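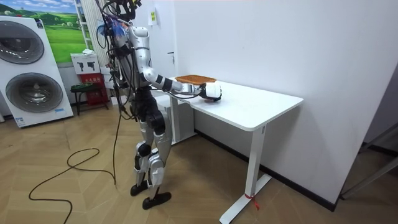 Una lectora de Purba nos escribe que el paquete de manipulación Vunia le parece recomendable a pesar de todo, que el fallo de la parada está suficientemente acotado y que nuestra valoración preliminar le resultó severa para un equipo destinado a laboratorios. La observación se ha tenido en cuenta en esta versión definitiva de la reseña, aunque la calificación en materia de seguridad no se modifica, por los motivos que se detallan más adelante.

Vunia, paquete de manipulación para humanoides
Fabricante: Vikstead
Precio de catálogo: 3679 euros, sin impuestos ni plataforma
Evaluación: Servicio de Ensayos Zesarel

Objeto de la reseña

El paquete comprende el software de control de brazo y mano, el módulo de parada a distancia y la documentación de integración. Se ha evaluado sobre un humanoide bípedo de tamaño completo, alimentado por cable, en tareas de mesa: aproximación a un objeto ligero, cierre de la mano, levantamiento, depósito y retirada. No se han valorado la marcha ni la manipulación con ambas manos, que el fabricante comercializa por separado.

Instalación

La instalación es correcta y está bien documentada. El asistente de calibración reconoce la altura del tablero y pide confirmarla por escrito antes de habilitar el movimiento, medida que consideramos acertada. La traducción al español del manual presenta errores menores; en el capítulo de mantenimiento se emplea «muñeca» para dos articulaciones distintas, lo que obliga a consultar el original.

Se echa en falta una indicación clara sobre el tendido de cables. El manual dedica un único párrafo al cable de alimentación y ninguno al cableado que queda suspendido del torso y de la cabeza en las plataformas de investigación. Una coca en el suelo, junto a los pies, constituye un riesgo de tropiezo para el personal y de tirón para la máquina. Recomendamos fijar el recorrido antes del primer encendido y revisarlo en cada cambio de turno.

Comportamiento ordinario

En condiciones normales el brazo se mueve con suavidad y sin oscilaciones apreciables al final del recorrido. El cierre de la mano es progresivo. Con cestas y recipientes de bordes flexibles el sistema regula la fuerza de manera satisfactoria; con objetos planos apoyados contra una pared necesita con frecuencia un segundo intento, y en esos casos la palma llega a descansar sobre el tablero más tiempo del previsto por el programa.

El fallo

En el ciclo 1778 de la serie, con la mano apoyada en la mesa, el operador accionó la parada a distancia. El panel mostró el estado «detenido», pero el hombro mantuvo el par y siguió empujando hacia abajo. La presión cesó al cortarse la alimentación general. No hubo lesiones. El tablero quedó marcado y un dedo de la mano perdió la referencia de posición, de modo que fue preciso recalibrarlo.

El registro interno permitió reconstruir lo sucedido. El módulo de parada envía la orden, recibe la confirmación del controlador de la mano y da por confirmado el conjunto del brazo. Si en ese instante el hombro se encuentra en modo de compensación por contacto, la orden queda en cola. El intervalo medido fue de unos 50 milisegundos en las paradas sin contacto; con contacto, la cola no se vació en ningún momento.

El fallo se reprodujo 2 veces más, siempre con la palma apoyada y el brazo extendido hacia delante. No se logró reproducir con el brazo en el aire. Conviene subrayar que la gravedad no reside en la fuerza ejercida, que fue moderada, sino en que el panel comunicó un estado falso a quien debía decidir si acercarse.

Respuesta del fabricante

Vikstead acusó recibo del informe y remitió en marzo una actualización que exige la confirmación de cada articulación por separado. Instalada la actualización, las paradas con contacto se completaron en todos los ensayos realizados. El panel distingue ahora entre «orden enviada» y «par retirado» — distinción que debió figurar desde la primera entrega. El fabricante no ha aclarado si avisará a los clientes que trabajan sin conexión, y el aviso publicado en su portal exige registro previo.

Valoración

Control del brazo: notable
Control de la mano: notable
Documentación: suficiente
Seguridad, versión original: no apta
Seguridad, versión actualizada: apta con condiciones

Las condiciones son las siguientes. El corte de la alimentación general debe quedar al alcance del operador y fuera del alcance del brazo. Ninguna persona introducirá las manos en la zona de trabajo atendiendo solo a lo que indique el panel. La parada se comprobará al comienzo de cada jornada con la palma apoyada en la mesa, además de en vacío.

A los centros que ya dispongan del paquete se les aconseja suspender las tareas con contacto hasta verificar la versión instalada, que se consulta en el menú de servicio, segunda pantalla.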